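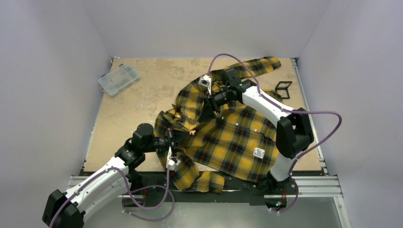
Clothing Swap FAQ

The Konville Clothing Swap runs twice a year, in April and October, in the upstairs hall of the Lesen Building. Please read this page before emailing. Weidong Zou answers the email and he has a job.

How does it work?

You bring clothes you're tired of and leave with clothes somebody else was tired of. Each piece you hand in at the desk gets you one ticket, and each ticket gets you one piece off the racks. A coat is one ticket. So is a tank top. We tried a points system once and the line went down the stairs and out to the parking lot.

What can I bring?

Anything clean that you'd hand to a friend without apologizing.

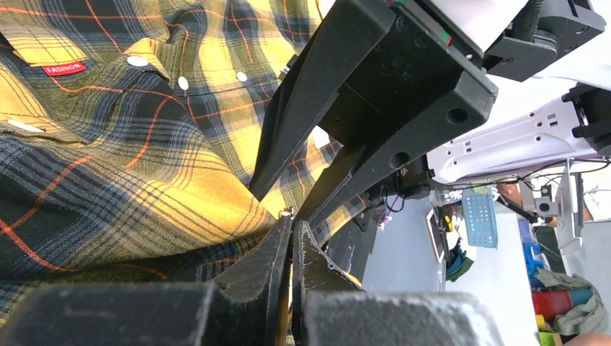

Do labels matter?

Brand names get you nothing extra at the desk. We have had people argue this at length, usually while holding a blazer. What we look at is condition: seams, zippers, cuffs, and whether the buttons are all present. The little red label on this yellow plaid shirt says FASHION, and that's as much pedigree as we need from anyone. If the size tag is gone, pin a note on with your best guess. Optimism about sizes helps no one.

What won't you take?

Underwear, swimsuits, single socks, anything with a company picnic printed on it. We also no longer take neckties. We have 100 neckties.

Do I have to iron everything?

No.
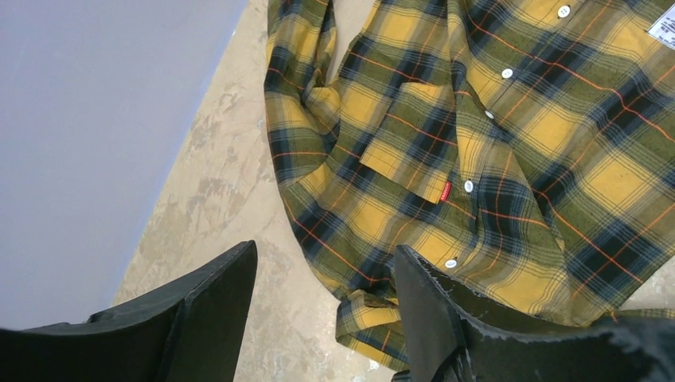 Should I at least fold it?

Folding is appreciated at the desk and pointless after that, given what happens to the tables in the first hour. Button-front shirts should be buttoned at the neck so they stay on the hanger. Flannel is the most forgiving thing you can bring; a plaid one can lie in a heap, wrinkles bending some of the checks, and still find a taker by lunch. Linen is another story. If you own linen you already know.

Can I try things on?

Yes, behind the curtain by the piano. The mirror is a bit flattering and we have decided to leave it alone.

How big is it?

In October 2010 we took in 1635 pieces and sent nearly 600 of them on to the Li Street thrift store at closing. The rest went home with people, including, we suspect, some of the people who brought them.

Can I leave my stuff early?

Drop-off is the evening before, five to eight, side door. Bags left on the front steps get rained on, even in dry years.

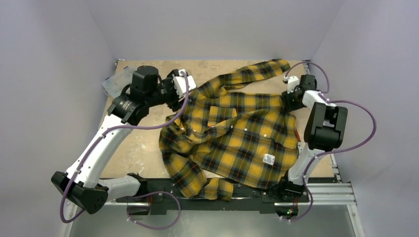 If you can't make those hours, the front counter at Cleltano Cleaners will hold one bag per household for the week before. Put your name on it. They will not clean it for you, and they've asked us to say so in writing.

What happens to my unused tickets?

They're good at the next swap. After that they're bookmarks.

Can I bring my kids?

Sure. Kids' clothes are at the back, on the low racks. Children's tickets are green and don't work on adult clothes, whatever your kid tells the desk.

I gave away something by mistake. Can I get it back?

If it's still on the rack, come find us and we'll hand it over. If someone is wearing it, that's between the two of you.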